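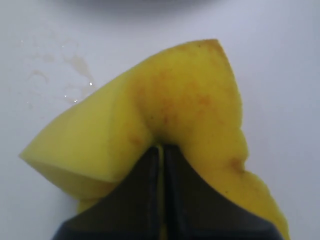
Farnstead is a contract kitchen and catering supply site that prepares cold meals for schools and offices. It is run by the catering firm Menon and employs 60 people over two shifts. The site is best known for its use of robot arms for wiping and sponge handling at its preparation benches, introduced from January 2018 under a project called Godatum. The arms and their control software are supplied by Tekeo.

Background

Before the project, bench wiping at Farnstead was done by hand between batches. Each bench was sprayed, wiped with a sponge, left to stand and wiped again. The work was shared out by rota, and a worker on wiping duty could expect to spend most of a shift bent over the benches. Complaints of sore wrists and cracked skin were common in the site's accident book, and wiping duty was the part of the rota most often swapped.

Menon first looked at fixed spray bars, which were tried on one bench and taken out after four months. They wetted the bench evenly but left food residue at the corners. The company then asked Tekeo for an arm that could use the same kind of sponge as the staff.

Equipment

The work is done by an arm with a two-fingered gripper. A sponge is placed on the bench or in a steel dish, and the gripper closes on it from above. The fingers are narrow at the tip, so the sponge folds between them when it is picked up, and the folded part is what the arm presses against the surface. A small camera near the gripper gives the control software a close view of the sponge and the bench.
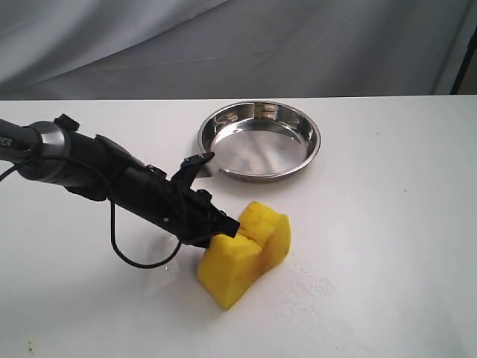 Gripper pressed against a yellow sponge on a white tabletop, with a round steel pan behind.

Handling a soft object proved to be the slowest part of the project. A sponge changes shape each time it is gripped, and a wet one is heavier and slides more easily than a dry one. Early versions of the software often took hold of a corner and dropped it on the way across the bench. Tekeo dealt with this by recording a large number of grips by hand control, with a worker moving the arm from a console, and using the recordings to adjust how far the fingers close. The first set covered 600 grips.

Staining of the sponge is judged by eye. A supervisor decides when one is to be thrown away, and the arm has no part in that decision.

Method of working

A cycle starts when the batch has been cleared and the worker at the bench presses a release button. The arm picks up a sponge, wipes the bench in overlapping passes and puts the sponge down. The worker then checks the surface and either accepts it or marks an area to be done again. Dried residue may need several passes, and in practice staff often finish such patches themselves.
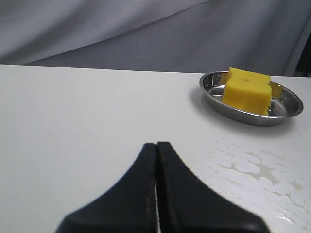
Two yellow blocks with a spongy texture in a steel dish. The gripper fingers are in the foreground.

Dishes and pans used in the cycle are moved by hand. Tekeo offered a version in which the arm would also carry the dish, but it was turned down after trials in which water was spilled on the floor.

Effects on staff

Wiping duty was removed from the rota and replaced by a role called bench minder. One minder looks after two benches, releases the cycles, changes the sponges and signs the cleaning record. There were 16 trained minders by the end of the first year, all of them existing staff. No jobs were cut under the project, although four posts left empty by people who moved on were not filled.

Abilio Valcárcel, the site manager at the time, described the change as a matter of keeping people in post. Staff turnover did fall in the first year, but pay at the site was raised in the same period and the two effects have not been separated.

The shop steward, Gifty Aidoo, accepted the arms but objected to the pace of the new work. Under the old system the pause while a bench stood wet was treated as a short rest. With the arms in use, the minder was expected to turn to the second bench during that time. Aidoo also argued that the minder's duties were skilled and should be graded above general kitchen work. An agreement signed on May 14, 2019 set a fixed break of ten minutes in every two hours and placed minders one pay grade higher. It also gave any worker at the bench the right to stop the arm without giving a reason.

Some workers disliked being recorded while they controlled the arm. The agreement limited the recordings to the gripper and the bench, and barred their use in staff appraisals.

Output and reception

Farnstead prepares roughly 700 meals a day, a figure little changed by the project. Cleaning a bench takes longer with the arm than by hand, but the worker is free for other tasks while it runs. Menon's own review found fewer reports of wrist pain among bench staff and no clear difference in the results of surface swabs. The review was criticised within the firm for comparing winter months with summer ones, when fewer school meals are made.

A plan to extend Godatum to Menon's other kitchens was put off. Most of them have shorter benches set against a wall, where the arm cannot reach the full surface from a single mounting point.

See also

Commercial kitchen
Industrial robot
Repetitive strain injury
Robot end effector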